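Purkcombe Shared Kitchen, progress report for July
Prepared by Vasanthi Ekanayake for Edileuza Miranda, Khondokar Fund

In this period we finished the table corner of the kitchen, which was item 2 in our plan. The black table is now along the white wall, near the paneled door. We discussed for a long time if it should go in the next room, but people want to eat close to where they cook, so we kept it in the kitchen.

For the table we bought placemats, dish towels and containers with lids. The cost was $220, and the plan allowed $260 minus delivery, so we stay inside the budget line.
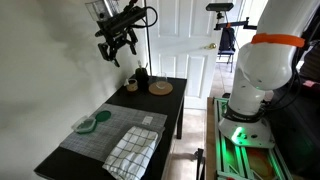 Attendance at the evening meals was 26 households, and our target for the year is 40. I think we can reach it after the summer, when the families from Grurkonura come back. Two households asked for a later starting time and we are trying this now.

The gas stove from Vukunix is the next point. The connection was checked in the morning by the fitter and we received the paper, a copy is attached to this report. We still wait for the invoice.

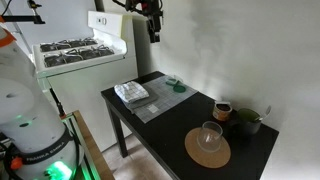
Stove and table in the kitchen, with checkered towel and green lid on the mat.

Not yet done: the shelf for dry food and the printed rules for washing up. I request to move both to the next period, with no change in the total amount.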